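Equipment Plan and Budget for the Computer Disassembly Cell
Student Project Report, Section 4
Prepared by Shalini Rajput and Pramila Sandhu
13 December 2025

4.1 Purpose of this section

This section sets out the equipment the project team recommends for the second stage of the Latley disassembly cell. The first stage was carried out on a single loaned bench. The department has asked for a purchase plan that can be reviewed before the June funding round. Software and staff time are treated in Section 5 and are not included here.

4.2 Requirements

The cell is intended for work inside used desktop computers, including the removal of memory modules, drives, and cable connectors. The space inside a desktop case is narrow, and cables frequently cross the parts that must be reached. The team therefore placed gripper size and camera position ahead of lifting capacity when comparing products. A gripper that can carry a full drive cage is of little use if its links block the view of the connector behind it.

The following requirements were agreed with the supervisor:

Finger links that can be replaced on site with a hex key.
A camera fixed at the wrist, with a cable long enough to follow the arm through its full reach.
Spare parts delivered within 14 days.
A written service agreement covering at least 2 years.
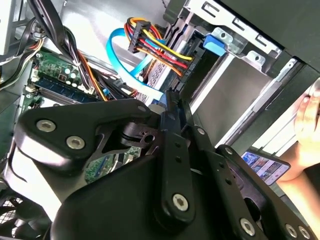 Quotations were requested from Flurkley and Bassi. Both firms supplied a price for the gripper, the mounting plate, and one set of spare links. Bassi offered the lower price for the gripper alone, but its mounting plate is sold separately and does not fit the arm already owned by the department. An adapter would add $358 to the order. The Flurkley offer includes a plate that fits the arm without changes.

4.3 Supplies and test machines

Used desktop computers will be needed throughout the second stage. The team recommends buying 11 machines in one lot -- a mix of case sizes is preferred -- so that trials can be repeated on the same models. Idex has agreed to hold a lot until the funding decision is known. Replacement cables and screws should be charged to the general laboratory account.

4.4 Recommendation

The team recommends the Flurkley gripper with one additional set of links, and the purchase of the Idex lot in the same order period. The wrist camera may be kept from the first stage. If funding is reduced, the additional links should be postponed first, and the number of test machines should be left unchanged.

Delivery should be directed to the laboratory store, marked for the attention of Pramila Sandhu.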